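Sorting the noodle shelf

I have put off the noodle shelf since we moved to Jenddale. It's the wide one over the microwave, and because it is above my eye level I had been reaching up, feeling for plastic, and taking whatever came down. For most of the winter that worked fine. Then I reached up for chicken one night, got a packet I didn't want, and decided the shelf needed a proper going-over.

My friend Ayane Kikuchi has strong opinions about dry goods. Her rule is that you don't sort anything while it's still on the shelf. You take it all out, put it on a table, and leave the shelf bare until you know what you have. I used to slide things from left to right and call it organized, so this was new to me.

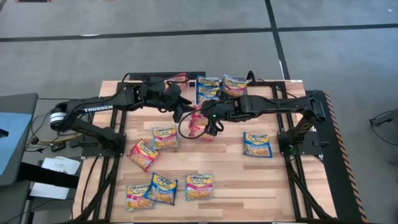 Maruchan all over the table.

The mess is useful. When the packets are lying flat you can see the colors, and color is how I shop for these anyway. I don't read the flavor name in the store. I look for the panel I want and grab it. It made sense to put them away the same way, with the blue ones together and the red ones together, and no attempt at anything finer than that.

I did think about dates. Tomoyo Miyazaki, who I used to share an apartment with, wrote the date on every packet in marker and kept the oldest at the front. I tried it for one grocery run and gave up. Now the new ones go in behind the old ones and I take from the front, and that's as far as I go. Anything with a split seam gets eaten that week or thrown out. Crushed noodles go in soup, where you can't tell.

Containers were the part I got wrong the first time. I bought a lidded box from Pilasitz for $63, which was too much money for a box, and the lid meant nobody put anything back in it. It has sweaters in it now. Low and open is better for packets. The bin doesn't have to match the tray, and you don't need one for every flavor. I was going to order a set of 3 from Dotance and then found I already had enough under the sink.

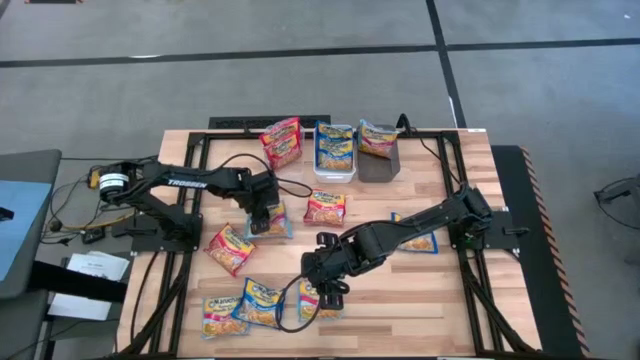 Standing packets up is the change that made the most difference for me. Flat stacks slide, and you only ever see the top one. On edge, they take up less of the shelf and you can flip through them like file folders. The blue and yellow ones in the white plastic bin are how I want all of them to end up, labels facing forward, so I can tell from the kitchen door what's there. A single packet in a tray with sloped sides just leans on the back wall, and that's fine too. The red and yellow ones can hold each other up without a bin if there are only a couple, but I wouldn't trust a taller pile.

I wiped the shelf down with dish soap and let it dry before anything went back. There was a ring of old soy sauce in the corner that needed baking soda. I also moved the bouillon and the sesame oil to the lower cabinet - the oil drips no matter what I do, and I would rather it dripped on something I can reach.

Next is the spice drawer. I opened it, saw two jars of cumin, and closed it again.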